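Zevlow on the Ground: Two Street Views and Notes

Posted 27 October 2025 by Ridwan Khoo

Home / Galleries / Small Towns / Zevlow

I spent most of August in Zevlow, a small German town with one main street, a mill stream, and a rail stop that gets a train every hour. This gallery is the everyday part of it: the road by the supermarket and the shops on the older stretch. The church and the mill pond have their own galleries, and there is a longer written piece on the market in the Journal section.

I grew up in a place where the shops were all under one roof next to a parking structure, so I pay more attention than I should to how a small town arranges its errands. Zevlow arranges them along a line. You can do the bank, the bread, the post and the groceries without turning a corner, and most people seem to do them in that order.

The captions are short. The notes under them are for people who are planning a visit or who lived there once and want to know what is still around. I have had mail from both.

1. The road by the supermarket

Big silvery-green tree over the concrete wall, with the red REWE sign and a row of red parasols at far left. The road curves gently left past the smaller trees.

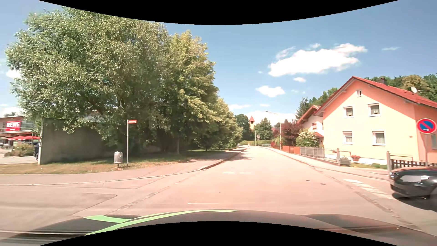
Notes on the supermarket end

This was the end of town I knew best, as my rented room was a few minutes' walk away. The newer buildings are all down here. The ground used to belong to a brickworks called Huet, and older people still say "at Huet's" when they mean this part of town. I was confused by that for my first week. I asked for directions to the pharmacy, was told it was past Huet's, and went looking for a shop with that name on it.

The brickworks closed long before anyone I met had started work, except for one man at the bus stop who said he had carried clay there as a boy. He told me the works had its own siding from the railroad, and that the line of it can still be followed behind the gardens. I walked it the next day. It is a gravel path with nettles on both sides for most of the way, and there is a short piece of rail left where it meets the allotments.

If you are walking in from the station, come this way and not by the underpass. It takes 11 minutes at an easy pace and there is shade for a good part of it. The underpass is shorter on the map but you come out at the back of the fire station and have to double around.

Everything except the bakery at the station is closed on Sundays. Visitors from the States tend to forget this, and so did I. Buy your food the day before. The line at the checkout the evening before a closed day is long, and people are patient about it. Bring your own bag, and a coin for the cart.

Bottles go back for the deposit. I didn't do this for the first few days and ended up with a corner of my room full of empties. When I took them back I had a slip worth enough for a loaf and a piece of cheese.

Walking along the wall

I like plain concrete walls and have photographed a lot of them, usually to the boredom of whoever is with me. What makes one worth a second look is mostly what grows over it. A big tree left to hang its branches down does more for a wall than any mural. The town apparently planned to cut back a number of its street trees a few years ago, and there was a petition with 198 names on it. I saw a copy taped up inside the door of the library. The plan was changed, and most of the trees are still there.

Morning is the better time for this end of town if you want the place quiet. Deliveries are finished by then and the school traffic has gone through. Late afternoon is busier, and the sidewalk seating fills up when it is warm.

2. The older stretch

White upper floor with a red snow-guard railing along the roof edge, and display windows below in a beige, brick-like facing. There's a small golden tree in the big window.

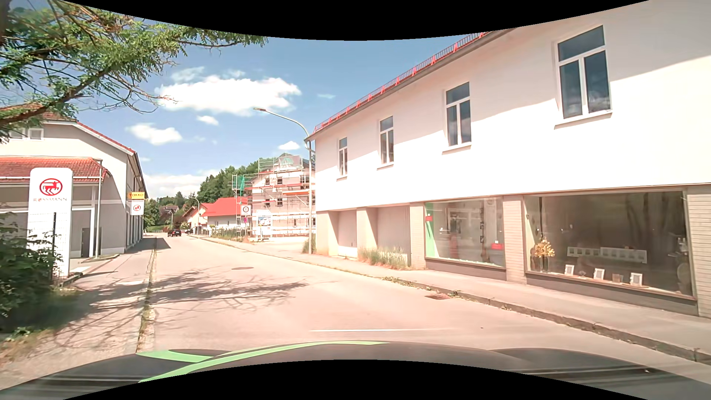 The older stretch of street was rebuilt in pieces, so you get an upstairs from one period and a downstairs from another. You see this all over the region. A house has plain plaster above, and then at some point an owner wanted bigger windows for a shop and refaced the ground floor to match whatever was in style. Some of them have been changed back at a good deal of expense. I prefer the ones that haven't been touched. They tell you more about how a business got by.

Shop windows are taken seriously in Zevlow. They are changed with the season, and sometimes a little ahead of it, and people stop for them. I got into the habit of walking the whole street after supper to see what had been moved. There was a tailor who kept a single jacket on a stand and changed only the scarf. There was an optician with a model railroad that ran when you pressed a button on the outside of the glass. The button was worn down to bare metal.

A gift and household shop called Skaltia was the one I went into most. It sells candles, tea towels, picture frames, small lamps, and kitchen things of the kind you buy for other people. The owner wraps everything, including a packet of matches if that is all you bought. I came home with 19 beeswax candles, which was more than I had packed for, and had to mail a box of shirts home to make room. The box took nearly three weeks and arrived in good order.

Next to the tailor is the office of Eltent, the local walking club. It has a bulletin board by the door with the month's routes on it. Walks start from the rail stop and are open to anyone. I went on two. The first was flat and followed the mill stream to the next village, with a long stop for plum cake. The second was described as "slightly hilly" and I would ask more questions before going on it again. The club prints a small map of the footpaths -- pay for it in cash, they have no card reader -- and it is better than what I had on my phone, mainly because it marks which gates are locked.

3. About the roofs

A reader wrote after the last gallery to ask about the railings you see along the eaves in this part of the world. They are snow guards. They keep a roof's worth of snow from coming down all at once on the sidewalk, where people are walking and shopping. On a pitched roof over a street they make good sense. Most are plain metal in gray or brown and you stop noticing them. A painted one stands out, and I started looking up more after I had seen a few.

I was there in August, so I can't tell you how much snow Zevlow gets. The woman I rented from said that some winters there is hardly any and some winters you dig the car out twice before breakfast. She kept the shovel in the front hall all year, behind the coats.

4. Practical notes

Getting there. The regional train stops once an hour on the hour going out and at twenty past coming back. The last one back is earlier than you would expect, so check the board when you arrive. Bus 148 runs from the larger station down the line and lets you off on the main street. It is slower, but you see more of the villages, and it takes bicycles outside of school hours if the driver has space.

Staying. There is one inn, with rooms over the restaurant, and a handful of private rooms. The private rooms are cheaper and the breakfasts are bigger. Ask at the library if you can't find one. The librarian keeps a handwritten list, and she will call for you if your German is as slow as mine.

Eating. The inn does a fixed lunch on weekdays. It was dumplings three of the four times I went. The bakery halfway along the main street has the better bread, and the one at the station has the better coffee. Both sell out of the poppy seed rolls early.

Parking. Easy at the supermarket end, hard on the older stretch. The marked spaces by the shops need a parking disc on the dashboard. You can buy one at the gas station.

Market. Mornings twice a week, on the square behind the church. The egg stall also has honey. Go before ten.

5. Corrections

In the mill pond gallery I wrote that the footbridge was the original one. It is a replacement on the old footings. Two people wrote in about this, one of them with a photograph of the crane. The caption has been changed.

I also spelled the name of the stream wrong on the map page, and that is fixed now too.

6. Using these pictures

You are welcome to use them for school or club purposes with a credit to Ridwan Khoo. For print, write to me first and I will send the larger files. If you have older pictures of the brickworks or the siding I would like very much to see them, and I will pay the postage both ways.

More in this series: Zevlow, the church and yard / Zevlow, the mill pond / Market mornings

Back to all galleries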